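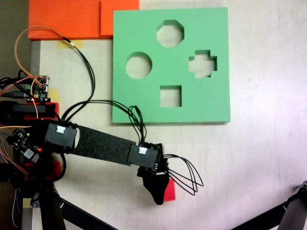 Closed-cell foam fails at the cut edge first, according to Tamunoemi Nwosu, and most buyers test the middle of the sheet.

Nwosu grades packaging foam at Skonlow. The work is mostly compression set: a sample is squeezed to a fixed thickness, held, released and measured again. "The number on the data sheet comes from a clean block," Nwosu said. "Customers ship parts in inserts full of cutouts, and the walls between cutouts are thin."

The present study covers 2 grades, both supplied by Wullex. Each sample goes through 1000 cycles on the Kustetti press, with thickness logged before and after. Dull blades are the main source of scatter. "A torn cell wall lets air out," Nwosu said. "After that you are measuring the blade — the foam hardly enters into it."

On density, Nwosu is less strict than the Nwachukwu handbook, which recommends the heavier grade for any insert that will be reused. "For a light part the heavier grade barely deflects, so it passes the shock straight through. I would start with the softer one and check wall width."

Results are due in December.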